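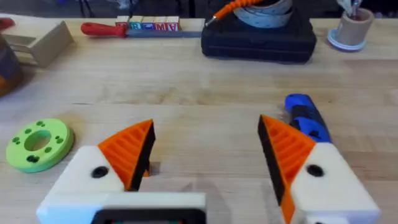 Yellowing in a clear wood finish has two sources, and most product labels only talk about one of them. The finish itself can darken, and the wood under it can darken, and the two get added together by the eye. On a walnut table neither matters much. On a light wooden workbench with a pale, fine grain, like the one in the photo, both matter, and a shift that would be invisible on walnut reads as a different piece of furniture. I have been testing clear finishes on pale stock since last May and the long run finished on Wednesday, so I am writing up the numbers and the annoyances in the same place.

The question was narrow. I wanted a finish for light-colored tops that (a) stays close to bare wood in color, (b) can be repaired in one spot without stripping the whole top, and (c) survives coffee. Anything can do two of these. Water-based polyurethane does (a) and (c) very well and is miserable at (b). Soap does (a) and (b) and does (c) only if you are standing next to the cup.

## Setup

There were 14 sample boards, all maple, cut from one plank so that grain and starting color were as close as I could get them. Each board was planed, sanded to 180 grit and wiped with a dry cloth. Half of every board was covered with black card held by two clips. The covered half is the control for light. It still gets air, which is why I don't call it a control for anything else.

The boards sat on a rack under a daylight lamp on a timer. The plan was 2,000 hours of lamp time. The timer had other ideas. It reset itself after a power cut in the fall and ran through several nights, and the final count off the hour meter was 2,513. I left the extra hours in. They were the same for every board and I saw no good reason to start over.

Humidity in the room was held at 60 percent by a small unit that does one job and does it loudly. That is on the high side for a shop. My shop is on the high side.

Finishes under test:

- Bare maple, no finish
- Soap flakes (Cletell), dissolved in hot water, three coats
- Hardwax oil, clear (Horko)
- Hardwax oil, white-tinted (Horko)
- Water-based polyurethane, satin (Dadammont)
- Boiled linseed oil
- Blond shellac, brushed

Each finish went on two boards. One board of each pair was left alone and the other got the stain test and then a spot repair.

## Color

I measured color with a cheap contact colorimeter, five readings per half, averaged. The absolute values from an instrument like mine are not worth printing. The order is.

Bare maple changed more than I had assumed. This is the result to remember when someone shows you a yellowed table and blames the varnish. Maple under light goes toward a warm tan with nothing on it at all, and the card edge left a line you could see from the doorway.

Soap tracked bare wood almost exactly. It adds no color and blocks nothing, so the wood does what it was going to do. The white-tinted oil was the steadiest of the lot, mostly by cheating: the pigment starts the board off paler, and as the wood warms up the sum comes back to something near the original. If your reference is the color of freshly planed maple, it wins. If you dislike the slightly chalky look it has in open pores, it loses on day one.

The clear hardwax oil went darker on application and then moved slowly. The polyurethane was close to soap. Shellac sat in the middle. Linseed oil was last by a distance, and the interesting part is that its covered half darkened too. That is the oil and not the wood. Linseed in a dark cupboard goes yellower than linseed in a bright room, and the card did a fair imitation of a cupboard.

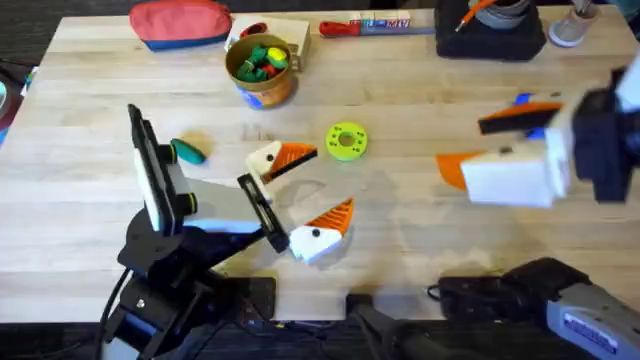 The stain test was less scientific. I put down a ring of black coffee, a ring of red wine and a disk of wet steel wool on the second board of each pair, left them overnight, and wiped with plain water in the morning.

Coffee went straight into bare maple and into soap, though the soaped board let most of it go after a wash with more soap. Wine behaved the same way with a faint gray-blue edge. Both oils resisted coffee and showed the wine as a dull patch. Polyurethane ignored both. Shellac ignored the coffee and turned white under the wine, as expected with the alcohol.

The steel wool was the mean one. Maple doesn't have much tannin in it, so the marks were rust brown and not the ink black you would get on oak, but a rust ring on a pale board is ugly enough. Every finish except the polyurethane let some of it through. If you keep metal things on a light top for weeks in a damp room, put something under them.

## Repair

For the spot repair I sanded a patch the size of a playing card back to clean wood and refinished only the patch.

Soap was trivial. Sand, wash, dry, wash again. After a week I had to tilt the board to find the place.

The clear oil was good but left a lighter patch. The old finish had aged along with the wood under it, and the new patch had not. The white-tinted oil was worse in this respect. Pigment piles up at the edge where new overlaps old, and you get a faint outline like a dried puddle. Feathering with a gray pad helped. A second attempt with less oil helped more.

Polyurethane cannot be patched in any way I would show a customer. You get a ledge. You can level the ledge, at which point you have cut through the old film next to it, and now the repair is larger. I went around that loop twice and stopped.

Shellac melts into itself and was the easiest film finish to fix. I would use it on a wall shelf without hesitation and on a desk never.

## Things I would change

The boards should have been thicker. Two of them cupped and the colorimeter would not sit flat, which cost me an evening with shims.

I should have included a finish with a UV absorber. The Tamura exterior line has one, but it comes in sheens from glossy to very glossy and I ruled it out on looks, which is a poor way to choose samples. It goes in the next run.

I should also have weighed the soap. "A handful of flakes" made three batches of noticeably different thickness, and the thick one dried with a film that had to be washed off again.

The next set is ash, same rack, same lamp, new timer. The maple boards go back under the light with the card moved over by half, so part of what was covered gets exposed and I can see how fast it catches up.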